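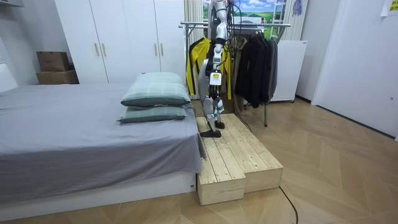
Robots in the Mock Bedroom: Questions From Staff

Collected by Karla Villalobos, operations, from the January briefing and the suggestion box. Answers were checked by Hagos Gudeta (floor safety) and Hui-mei Lam (personnel).

What is Relley?

Relley is the project name for the humanoid robot work at Degefa. The long-term goal is a robot that can help with room turnover in our guest residences: making beds, moving bedding, putting clothes away. We are a long way from that. The current work covers standing, stepping and reaching in a furnished room.

Why does the test room have a bed and a wardrobe in it?

The residences have beds and wardrobes. A robot that walks well in an open hall can still have trouble next to a mattress. The pine step platform gives the robot two heights to work on.

Will my job be cut?

No housekeeping position is being removed under Relley. That commitment is in writing and covers all 124 people in the department. It runs to the end of the current labor agreement, and anything after that has to be negotiated. Hui-mei has copies in the personnel office.

So what does change for housekeeping?

For most people, nothing this year. Room assignments, start times and break times stay the same. Four housekeepers have moved to Relley for part of each week as task advisers. They show the engineers how a room is turned over, and they review what the robot attempts.

Do task advisers get paid more?

Yes. Adviser hours are paid at the lead rate, including training time. Your regular hours stay at your regular rate. The two show up as separate lines on your pay slip.

How do I apply to be an adviser?

Fill out the form in Zallia under "Internal postings." You need 900 hours of room work with us. No computer background is needed. Thabiso Kekana runs the two-part training and will answer questions about it.

I clean the test room. Do I have to work around the robot?

No. Cleaning is done after 4 p.m., when the robot has been powered down and the room signed over to you. If the sheet by the door isn't signed, do not go in. Call the floor desk. You will not be marked late for waiting.

There are cables on the floor. Can I move them?

Leave them where they are, even with the power off. Mop or sweep up to them and write "cables left" on the sheet. An engineer will do the rest.

Can I move the platform to clean under it?

No. Its position against the bed is measured. Ask for it to be moved and we will schedule it.

Am I being recorded?

Sessions are recorded while the robot is running. Recording is off during cleaning. Advisers sign a consent form first and can withdraw it at any time. Recordings are not used for performance reviews or discipline.

What does Flodik have to do with this?

Flodik is the scheduling software we already use. It now shows when the test room is booked. It does not assign work to the robot or take rooms off anyone's list.

Who do I talk to if something worries me?

Your shift lead, or Tin-yau Tsang, the staff representative on the project. His extension is 1551. You can also leave an unsigned note in the suggestion box outside the linen room.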